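Posted 03/08/2018 & filed under People, Features

The Bridge Guy Next Door

I first met Danang Hartono in line for coffee at the Skalbridge public library, where he was explaining expansion joints to a kid who had only asked if he was done with the sugar. I liked him right away! A few weeks later the regional engineering society named him an honorary fellow, and I called him up and asked if I could tag along for a day.

He's a structural engineer at Grever, a small firm above a shoe repair place, and he has spent 15 years looking at the undersides of bridges. Short ones, mostly. The county has 131 of them on its inspection list and Danang talks about each one like a cousin. (The Nair Creek crossing is apparently "stubborn." I didn't ask.) 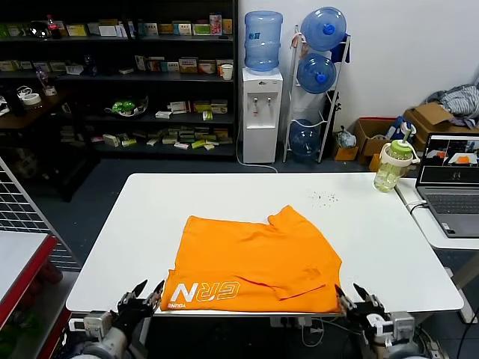 We left early and drove out toward the creek with the windows down, Danang talking the whole way about bearing pads and road salt. He never studied bridges on purpose. He signed up for architecture, hated the drawing sections, and wandered into a statics class because it met near the cafeteria. I had dressed all wrong, by the way, in loafers. By the time we'd climbed down the bank I had burrs in both socks and he was already tapping the concrete with a hammer, head tilted, listening.

A hollow sound means trouble underneath. I heard exactly the same thunk every time, but he marked 2 spots with chalk and seemed pleased.

His boss, Khairul Santoso, told me over lunch that the firm put him up for the fellowship three times before it went through. "He kept forgetting to send his résumé," Khairul said. The honor comes with a plaque and $3,000 for a student of the fellow's choosing, and Danang has already picked a sophomore from Grunano who wrote to him last April with a very long question about culverts.

The plaque is still in its box behind his desk. We went back out after lunch to look at a retaining wall, and I borrowed his spare boots.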